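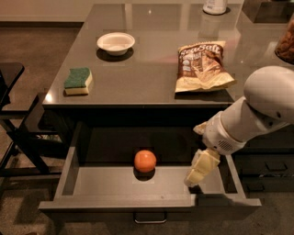

Garnex Wullham desk, three months on

Posted Dec 4, 2025 by Máté Hegyi
Filed under: Home office

The product page for the Wullham calls it "a desk that grows with your working life". I've had mine for 3 months and it hasn't grown. It is a desk. It has a top, four legs and one drawer, and Garnex would like $228 for it, plus delivery if you live anywhere past Skindville, as I do.

I wanted to like it. My old desk was a door on trestles and my back had started sending complaints. The reviews on the Garnex site were glowing, all of them, which should have been a warning. I counted two that used the phrase "timeless silhouette". Who talks like that about a desk?

Assembly

The box says 30 minutes. It took me most of a Saturday morning, and I'm fairly handy. The drawings are small and grey, and step 11 shows the runners going on the wrong way round. If you follow it, the drawer will go in but won't shut. Flip them, ignore the arrow, and carry on. The hex key supplied is soft rubbish. Use your own.

The top

Glossy tops look great in a showroom. At home they show every fingerprint, every ring from a cup and, if your window is to one side like mine, a blinding stripe of glare until lunchtime. Garnex claims the finish is "scratch resistant". Resistant to what, they don't say. A ceramic mug with a rough base left a mark in the first week. I now use a felt mat, so I've paid for a finish I can't see.

It does wipe clean easily. Fair's fair.

The drawer

Shallow. You'll fit a notebook, chargers, pens, and not much standing upright. There are no dividers, so anything round rolls to the back and you have to pull the whole thing out to get at it. It isn't soft-close either, although the catalogue says "gentle glide". I'd call it a normal glide.

The handle is the one part I have no quarrel with. It's a plain bar, easy to grab.

Wobble

Some. On carpet it was noticeable when typing. On floorboards, with the feet adjusted, it's almost gone. My neighbour Attila Hegedűs has the older Fülöp desk, which he got second-hand for less, and I can lean my full weight on that without it moving a hair. He has mentioned this more than once.

Customer service

I wrote to Garnex about the runners and got a polite reply telling me to check the instructions. I wrote again, pointing out that the instructions were the problem. They've said a revised sheet is coming in January. We'll see.

Would I buy it again?

Not at full price. If it's marked down and you need something tidy for a spare room, fine. For all-day work, try to find a used Fülöp first, and sit at it before you hand over any money.

Rating: 3 out of 5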